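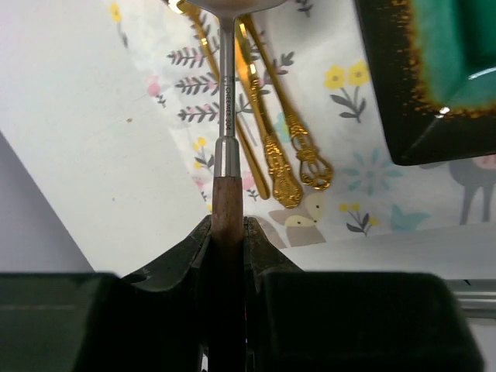
Man-sik Kong
Jan 30, 2022

Notes on oiling wooden tool and utensil handles, after redoing a drawer full of them. Short thread.

1/ Use an oil that cures. Tung and raw linseed both do. Olive oil never hardens and goes rancid in the grain. Mineral oil stays liquid too – safe, but it washes out.

2/ "Boiled" linseed from the hardware store usually has metallic driers in it. Keep it for shovels and rakes.

3/ Sand with the grain, 220 grit. Wipe with a damp cloth to raise the fibers, let it dry, sand once more. Finer grits gain you little on a handle.

4/ Thin the first coat 50/50 with citrus solvent so it soaks in. Wait 17 minutes, wipe off everything still on the surface. Anything left behind turns gummy.

5/ Go light near the ferrule. Oil pools at that joint and takes far longer to cure than the rest.

6/ Second coat uncut, after 2 days. Most of mine got a third. End grain got a fourth.

7/ Full cure for pure tung is measured in weeks. Mine go back in use at the end of February.

8/ Oily rags can self-heat and catch fire. Lay them flat outdoors, one layer, until stiff. Do not ball them up in the trash.

9/ Someone asked about beeswax on top. It adds some sheen and comes off in hot water. I skip it.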